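5.3 Does the planner know when it does not know?

The results in 5.2 look good, and we would like to be careful about how much weight they carry. Our task planner, Skadico, scores each candidate step with a single confidence value, and the rest of the stack treats that value as if it were a probability. We had no strong reason to believe this when we started. Most planners we have compared against publish a similar number, and few of the papers say what happens when the number is wrong.

The reported success rate was 94 percent of steps over 437 executed steps. That figure counts a step as successful when the postcondition checker says so. The checker and the planner share the same segmentation network, so a part that is missed by one is likely to be missed by the other. An error of that kind leaves no trace in the table. We therefore treat the headline figure as an upper bound, and we spent this section trying to break it.

Our first test was simple. We took plans that Skadico had already finished and asked it to rank the parts it had planned over by how certain it was of their outlines. We expected cables to come last. They came near the top. The network draws a clean, tight mask around any piece of cable it can see, and the planner reads a clean mask as a well understood object. What the mask leaves out is that the cable continues under something else, is plugged in at an end the camera cannot reach, and will pull on whatever it is attached to.

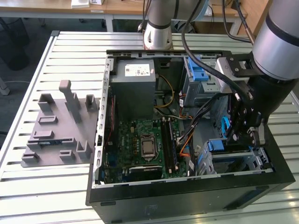 Figure 7. Desktop tower on the disassembly table, with the gripper over the drive side of the case.

Reachability is where this hurts most. Skadico picks an approach direction by casting rays from the target part to the gripper's start pose and discarding the directions that hit a mask. Rigid parts behave well under this rule. In Figure 7 the power supply and the two drive bays are large, flat-sided and easy to model, and a ray test against them gives a sensible answer. The thick bundle of black cables that runs from beneath the gripper to the connectors beside the memory slots is another matter. A single view gives the planner the visible stretch of the bundle and no account of the part under the fingers, so a direction can pass the test on incomplete geometry. We could make the rule stricter by growing every cable mask by a fixed margin. In a case this crowded, the margin closes off useful directions as well, including ones toward the memory module on the right side of the slots.

We tried two changes. The first replaced the single confidence value with separate values for outline, attachment and free motion. The second let the planner ask for another view before committing to a step. Both ideas are old, and the cost of each is usually left out of the discussion. Splitting the score meant retuning thresholds that had been set by hand in the first place, and we cannot show that our new hand-set thresholds are better founded than the old ones. Asking for another view helped where an arm link was blocking the camera. It did little where a cable was hidden by the chassis, where every view open to the camera had the same gap.

We also ran the Kenero motion library as a drop-in replacement for our own trajectory layer, in case the problem lay below the planner. The paths were smoother. The wrong steps were still wrong, and some were carried out with more grace. Readers should be wary of demonstration videos for this reason, ours included. Smooth motion is easy to mistake for good judgment.

A fair objection is that force feedback should catch these mistakes at run time. Our controller does watch wrist torque and stops when it passes a set limit. But the limit has to be high enough to let a tight connector come loose, and a snagged cable can load the wrist in much the same way. We logged 4 stops that we were unable to assign to either cause even after reading the full torque trace. They are counted as failures in Table 3. A more generous reading would have dropped them.

We do not claim that Skadico's confidence is useless. Within one class of rigid part it orders candidates sensibly. Across classes we found no evidence that a given value means the same thing for a cable as for a bracket, and the planner makes that comparison at every step. Until it is calibrated per class on data that the checker has not seen, we advise against using it as a stopping rule.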